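Lunch counter changes at Ranness Hall

The lunch counter at Ranness Hall has been rearranged, and the new layout stays in place until the end of May. Members who have been buying lunch there for years will find most of the same food in different spots. The prices are the same, apart from the wedge sandwiches, which have gone up by ten cents.

The main change is that everything now sits on the one brown table. The old arrangement used the table and the windowsill, and on busy days the people getting drinks were standing in the way of the people getting sandwiches. Hsiu-ying Kan worked out the new plan over a couple of evenings with masking tape on the floor of the Veres Room. Her first version had the drinks at the front, but children kept helping themselves before the till was open, so they went to the back.

Cold drinks are in a clear tiered rack at the back centre. It holds six bottles at a time in two rows. When the front row is gone, please move the back row forward and ask in the kitchen for more. We keep the spares in the fridge by the side door.

Trays go in front of the drinks. They are the cream ones with the rounded corners, bought second-hand when the Fakden canteen closed. Take one, put your lunch on it, and bring it back to the hatch when you've finished. We bought 96 and can now find 83, so if there are any at your place or in the back of your car we would like the other 13 returned.

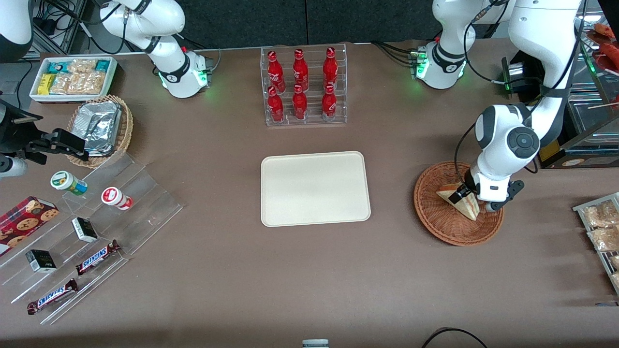
Sandwiches are in a round woven basket and are cut in triangular wedges. Please use the tongs when you serve yourself. The fillings for the coming weeks are egg, chicken and mayonnaise, and tuna with celery. The salad wedge has been dropped because too many were going in the compost. If you need gluten-free bread, put your name on the sheet by the kitchen door before 10 in the morning and yours will be wrapped and labelled for you.

The foil packages are in their own wicker basket. Anything hot from the kitchen will be wrapped in foil from now on, and the day's menu goes up on the board. Check it before you pick one up, as they all look alike once they're wrapped.

Packet snacks are in the white rectangular container behind the foil basket. They're packed in fairly tightly, so it's easier to lift one out from the end. We order these through Retport, and the last carton had 154 packets in it, which should see us through the month.

The clear stepped stand on the table is for small containers. It scratches easily, so wipe it with a soft cloth and warm water and keep the green scourers away from it. The same goes for the drinks rack.

Takings from the counter last term came to $1364 after costs. The money goes toward a new urn and the repair of the hatch, which still sticks in wet weather. A quote for the hatch has been asked for.

We are short of people for the noon to 1:30 shift. The work is mostly refilling baskets and wiping down, and lunch is included. Names to Hsiu-ying at the counter or on the roster in the front hall.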